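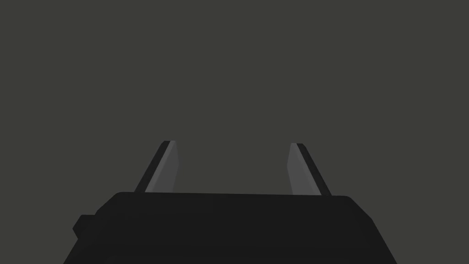
Mateja Stojanovska

Mon 22 July

The water softener in the Clestside flat has been running for a full year, so I have enough readings to say something useful about salt consumption. The manual gives one figure, the installer gave me another, and neither matched what the unit used.

Some background. The supply is hard enough to fur a kettle in a fortnight. I set the softener to regenerate by metered volume, every 2,000 litres, with a timed override for weeks when we are away. Most units of this age leave the factory on the timed setting alone, and the previous tenants had never changed it. It was flushing itself twice a week whether anyone had run a tap or not.

Switching to metered regeneration made the largest difference. Before the change I was adding a 10 kg bag of tablets every month. Afterwards a bag lasted nearly twice as long, with no change in the hardness reading at the kitchen tap. I test with drops and a glass tube, the sort sold for aquariums. Test strips are quicker but the colour steps are too coarse to show a small drift.

The second adjustment was the brine draw. The float had been set high, and the tank was filling well above the salt plate. I lowered it by 5 mm at a time and left a week between each change. At the third step the hardness crept up towards the end of the cycle, so I went back one. It has stayed there.

Block salt or tablets? My unit takes tablets only. Selim Dursun has a twin-cylinder model that takes blocks, and he finds them easier to store, but his cabinet is a good deal wider than mine. Granular salt is best avoided in either. It packs down and forms a bridge, with a hollow underneath, and the softener then draws plain water while the level looks perfectly healthy from above. A broom handle pushed gently down the side will tell you.

Two smaller points. The bypass valve stiffens if it is never moved, so I now turn it through its full travel every few months. The drain hose also needs a proper air gap – mine had been pushed straight into the standpipe and taped.

The resin is the part I can't judge yet. Capacity seems to be holding, but the bed is old and I have no record of when it was last cleaned. I have a bottle of resin cleaner and will run it through in August, then repeat the drop tests over three full cycles and post the readings.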